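Table for two arms: a review of the Tesham open day demo
Posted 9 February 2018

I went to the Tesham open day expecting to look at one or two things and be home for lunch, and I ended up staying until they started stacking the chairs. Most of that time I spent at one bench, watching a pair of small robot arms deal with a place setting.

The kit is sold by Prelirer as a two-arm starter bench. You get both arms, the white table and the three panels that close it in, so there's very little to build yourself apart from bolting down the bases. Each arm has its own purple cable looping along the outside, and I liked that right away. I've spent too many evenings chasing one dead wire through a closed housing, and on this one you can follow the whole run by eye.

The job on show was setting a place on a kids' cloth mat: plate, mug, spoon, fork.
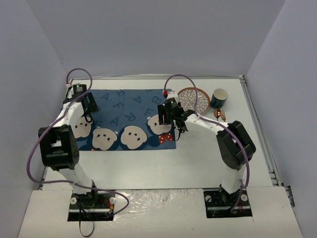 Both arms over the mat, with the plate, mug and cutlery still off to the right.

What won me over was the size of it. You can stand right up close, lean on the rail and see how the gripper comes in at an angle to the cloth. A mat is a mean thing to hand a robot, too — it rucks up, it slides, and a busy print can't make life any easier for whatever is doing the looking. My neighbour at the rail had driven in from the Sjöberg workshop with a notebook and filled four pages. I only managed one, mostly arrows.

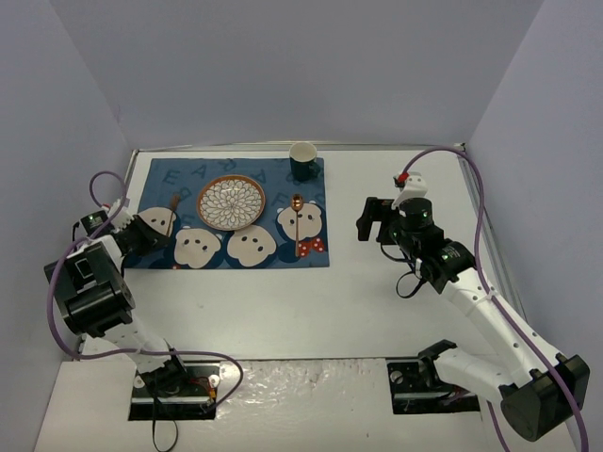 Cutlery is the part I'd want more time with. A plate has a good fat rim to grab, but a thin handle lying flat on fabric gives a gripper next to nothing, and I'd love to try a few different finger shapes on it at home. The Brasix finger set is meant to fit, and the fellow at the desk quoted me $241 for the pair of them. Tempting!

A few grumbles. The bench sits low, so anyone tall will be stooping by mid-morning. The white front ledge is shiny and throws the ceiling lights back at you from some spots. I'd also like a tidier answer for the thin black cables that dangle under the wrists, as that's exactly where I would snag one. And the printed guide they let me flip through jumps from mounting the bases straight to running both arms together, with hardly a page on using one alone.

The full bench is $1517 before shipping, and a spare gripper is $352. That's real money for a hobby, but I've seen single arms priced close to it with no table at all. There's another open day in March and I've already put my name down. I'm bringing my own mug.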